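Ticket 2609: Head camera swap in sim, wrist modules out of view
Opened by: Priya Castellanos
Assigned to: Wael Kamel
Component: camera comparison, Enditz vs. Voritz lens profiles
Status: Waiting on rerun

Priya, 9:40 am
Switched the humanoid from the Enditz profile to the Voritz one so we could compare them for the pick tests. Voritz is set to 105 degrees. I expected to see whatever is bolted to the end of each wrist. I have instead become very familiar with the robot's elbows.

Wael, 10:15 am
Is the camera pitch coming from the old config? The Voritz mount file has its own offset and the loader likes to add them together. Please park both arms in the mirrored test pose, clear the props, and post a render.

Priya, 10:32 am
Props cleared, arms parked, render attached. Forearms, black bands and thighs all present. Past the wrists, the top of the image takes over. Only one foot shows up, so I checked the leg joints too, and they're where I left them.
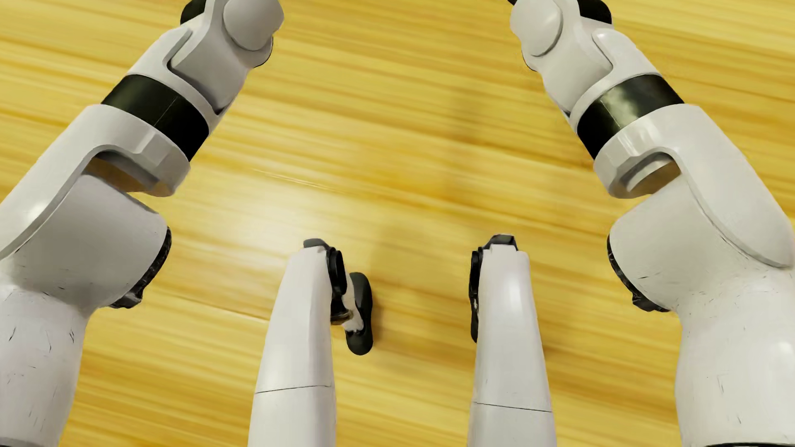 Step 1. Check the offset
Wael: Confirmed, pitch was applied twice. Removed the copy in the launch file. Anyone who remembers adding it is welcome to stay quiet.

Step 2. Check the arm pose
Hajar Helmy has the Enditz run saved with the same joint values. Load hers — don't retype them. We tried retyping in March.

Step 3. Rerun both profiles
3,000 steps each, same seed, same floor. Scratches on the upper arms are in the texture, please stop filing them as collisions.

Priya, 11:50 am
Enditz rerun is done. Voritz is in the queue behind Ayman's controller sweep, which has been "nearly finished" since I got here. Leaving this open until I have both.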